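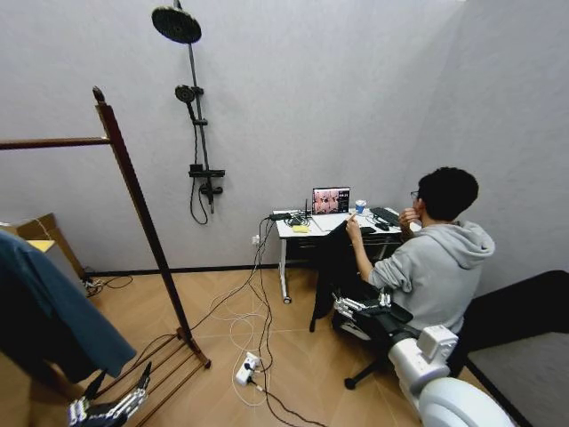 The children's librarian at the Stulden branch keeps a cart by her desk that she calls the maybe cart. Any kid can put a book on it, finished or not, and any other kid can take one off.

"It started as a place for books that came back with a note stuck inside," she says. "A girl wrote 'skip chapter 2, then it gets SO good' and I thought, well, that's a better review than I could write!"

I had come to ask her about summer reading, and we did get there, but the cart took up most of the first hour (I took four books off it myself). She has been at Stulden for 17 years, and she still talks about new arrivals the way other people talk about dessert. When the boxes come in from the Prenditz warehouse she opens them at the front desk, so whoever is standing there gets first pick.

Her view on reading levels is firm. "I don't put stickers on spines. A nine-year-old who loves sharks will get through a page of hard words about sharks. The same kid might want a picture book at bedtime, and good for him."

What about the ones who say they hate reading? She laughs at that — she has clearly been asked before. "I ask what they did on Saturday. Somebody tells me they built a ramp for their bike, and off we go. Joke books, comics, repair manuals, it all counts. I had one boy who read nothing but cookbooks for most of a year. He could tell you all there is to know about bread."

The summer program opened on Sun 24 May and runs into September. There's no page count to reach this time. Kids get a folded map of a made-up island called Imden, and for every book they finish, or give up on for a good reason, they draw something new on it. The maps go up along the hallway as they come in.

"Last summer we got volcanoes, a soup river, a jail for older brothers," she says. "I want more this year. I want that whole wall full!"

The branch in Bech is trying the same maps, and the two libraries plan to swap a batch halfway through so children can add to islands started by someone else. Between them they have printed 2000.

I asked what she's reading herself. She pulled a paperback from under the desk, a mystery set on a ferry, with a strip of receipt marking her place. It came off the maybe cart, and the note inside says only "the cook is lying."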